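Budgeting for a two-armed table helper

If you're pricing a pair of arms for clearing plates, do be patient with yourself and write down the small stuff first, bless it, as that's where my money went! The rail, the cable ties, a spare set of gripper fingers (I paid $424 for mine from Moroz, and then waited 20 days). Leave room for a second arm even if you only buy one now. 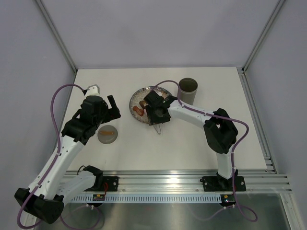
Burgi Bachmann: I'd put the spare fingers ahead of the second arm, we went through 3 sets by April.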